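**Jolán Somogyi** · October 15, 2019

OK, planner thread! I've been heads down on Dristlow for months and it finally does something I want to talk about. Long one, get a drink.

Dristlow is our motion planning layer. It sits between Hilby (perception, gives you object poses and rough shapes) and the arm controller. You hand it a goal for the gripper and a world model, and it hands back a timed joint trajectory. Nothing exotic on paper.

The old version was a plain RRT-Connect with a shortcut pass afterward. Fine on a bare table. Put clutter near the wrist and it would give you these wandering paths – technically collision-free, but the elbow would swing way out for a move the length of your hand.

So the new version keeps a small library of past solutions. When a query comes in, it looks for old paths with a similar start and a similar goal, warps the closest one to fit, checks it against the current world, and repairs only the pieces that collide. If the repair fails, you fall back to planning from scratch.

Not a new idea at all! People have been doing experience-based planning for years. What I hadn't appreciated is how much it depends on the bookkeeping. My first library kept everything. It got slow and it got weird, because one ugly path would get reused, warped, saved, and reused again. Ugly paths breed.

Despina Cozma came up with the fix on a whiteboard in July. Score every path by joint travel compared with the straight-line joint distance, and don't save anything over a ratio of 2. That's the whole rule. I spent a week trying to beat it with something cleverer and couldn't.

Test setup, for those who asked. We run everything in Serarano, our sim, with a single arm on a pedestal next to a table, and the scene generator drops random household stuff and the odd strange mesh onto the tabletop. Strange meshes are great. Anything with legs and hooks punishes a lazy collision model.
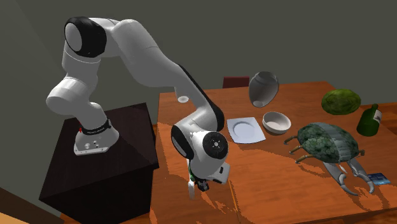
Why not just use convex hulls for everything and keep collision checks fast?

Because a hull fills in all the gaps. Wrap one around a thing with legs and pincers and the space between them becomes solid, so the planner thinks good grasps are impossible. Same story with a bowl: a hull puts a lid on it. We use hulls for a quick first rejection and then a convex decomposition for whatever survives that.

The decomposition is cached per mesh, so you pay once. With real sensor data you don't have a clean mesh, and there we use small spheres fitted to the points. Coarser, but the distance queries are so cheap that you can pad them and still come out ahead.

Numbers! The last overnight batch was 1,000 generated scenes, with several pick queries in each. Median planning time was roughly 40 milliseconds with the library warm. I'm very happy with that. The tail is still longer than I'd like.

The final library came out at 1,709 paths after pruning. I expected it to keep growing forever, but it flattens off, and most of what the later scenes added got thrown away by Despina's rule. You can watch the curve bend in the log and it's very satisfying (I have watched it more than once).

The tail is nearly all one failure type. Tall, narrow things close to the goal, bottles mostly. The warped path clips the neck, the repair step tries to go over, the wrist runs into a joint limit, and you burn your whole repair budget before falling back.

Current plan is to let the repair step try going around at a different wrist roll before it tries going over. I have a branch that does it. It helps the bottle cases and makes a few of the easy ones slower, so it isn't merged yet.

A tooling thing I'm weirdly excited about: every failed query now dumps a replay file with the world, the seed, the start, the goal, and the library entry it picked. Double-click, Serarano opens on that exact state, and you can step the repair loop one waypoint at a time. I should have built this first. If you're starting a planner, build this first!

Also, log your random seeds. Log them even when you're sure the code is deterministic. Mine wasn't. I was iterating over an unordered set of collision pairs and got different repairs on different machines, and it took me days to find.

Someone asked about Buzatu. Yes, still using it for time parameterization. It takes the geometric path and gives you velocities and accelerations inside the limits. We did change one thing, jerk limits are now on by default, and the motions come out smoother for a small cost in total time.

Next up is moving obstacles, starting with slow and predictable ones. The library lookup should carry over fine. The collision cache is going to need real surgery, and I've been putting it off by writing this thread.

Happy to answer questions, especially if you've pruned a path library some other way. I'd love to hear what score you used and whether it held up once you changed the arm.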